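Kitchen and dining walk-through, Skavberg shared house
June round, with comments
Checked by: Tharushi Rathnayake
Walked with: Tharindu Gazi (kitchen lead for the house)
Start 9.40 am

How to read it: OK means leave it alone. FIX means sort it before the next shared dinner. WATCH means fine for now and I'll look again in July. Comments are mine unless marked TG.

Before anything else, what a difference since autumn! Last time I wrote two pages on the pantry alone, and this time I got through it in the time it took the kettle to boil. Thank you to everybody who cleaned, labelled, or lugged things down to the shed.

1. Entry and floor

1.1 Walkway from back door to sink clear. OK
Comment: Boots are on the rack and the recycling has moved to the verandah. Lovely.

1.2 Mats flat, no curled corners. FIX
Comment: The mat by the fridge has a corner that lifts. I caught my toe on it twice and Tharindu caught his once. Double-sided tape, or bin it.

1.3 Floor dry and free of grease. OK
TG: Mopped after breakfast, so you saw it at its best.

2. Stove, oven and rangehood

2.1 Burners light first go. OK
Comment: All of them, including the back left that used to need a match. Whoever unblocked it, you're a champion.

2.2 Rangehood filter. FIX
Comment: Sticky. Soak it in hot water and washing soda for 40 minutes, rinse, let it dry right through, and put it back the same way up. Please don't run the wok burner while it's out.

2.3 Fire blanket within reach, tabs hanging down. OK
Comment: Perfect height now. Even our shortest cook can grab it.

2.4 Tea towels kept off the oven door. WATCH
Comment: Only one this time! There are hooks beside the window and plenty of room on them.

3. Fridge and pantry

3.1 Fridge temperature. OK
Comment: Read 2 degrees on the top shelf. A touch chilly for lettuce, great for everything else. I wouldn't fiddle with the dial.

3.2 Raw meat on the bottom shelf, in a tray. OK

3.3 Opened jars dated. WATCH
Comment: Very good on the door, patchy on the middle shelf. The Barua chutney had no date and neither of us was game to guess, so out it went. Sorry if it was yours.

3.4 Dry goods sealed. OK
Comment: Big tubs with proper lids and not a moth to be seen. I'm so pleased about the rice tub I took a photo to send to my sister.

4. Power and appliances

4.1 Cords undamaged, nothing trailing over the sink. OK
Comment: The Cenach toaster has had its crumb tray emptied, too. Gold star.

4.2 Power board near the microwave. FIX
Comment: Kettle and sandwich press are on the same board. Give the kettle its own wall outlet, as there's a spare one behind the bread bin.

4.3 Test button on the safety switch. OK
Comment: Tripped and reset cleanly. Let people know before you press it, especially anyone halfway through an essay.

5. Table and eating utensils

5.1 Tablecloth laid so it won't catch chairs or knees. OK
Comment: The stripy one is a ripper, all coral and pink and white, and it cheers up that whole end of the room. Pull it smooth before hot dishes go down, so a bowl doesn't end up sitting on a fold. Trivets under anything straight off the stove.

5.2 Wooden chopsticks. WATCH
Comment: Run a thumb along each one. Anything rough, split or furry at the tip goes in the compost. Dry them properly before they go away, and never stand them in a puddle.
TG: I'll do this one each time I set up. I quite enjoy it.

5.3 Spoons. OK
Comment: Check where the bowl meets the handle, front and back, under a good light. Dried soup likes it there.

5.4 Utensil basket. WATCH
Comment: I adore the deer on the front, antlers and all. The grooves in the white plastic want an old toothbrush, and so does the rim of the handle slot. Empty the basket completely when you wash it, and check that the deer is still on firmly afterwards.
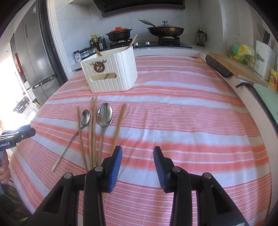
5.5 Sharp knives stored separately. OK
Comment: All in the white knife holder, handles up. Keep them out of the utensil basket, even for a minute while you clear up.

6. Paperwork on the wall

6.1 Emergency numbers posted and readable. FIX
Comment: The sheet has faded to a pale lilac. Print it again, bigger, and put it at eye level.

6.2 First aid box stocked. FIX
Comment: Short on burn gel and blue plasters. Tetalska, item 127 on their list, is the refill pack that fits our box. It can go on the house account under job 238.

Jobs to finish
Mat by the fridge: Tharindu
Rangehood filter: Tharindu, with a helper for lifting
Kettle outlet: Tharushi, done before I left
Emergency sheet: Tharushi
First aid refill: Tharushi to order

Next round in July, same start time. I'll bring the toothbrush.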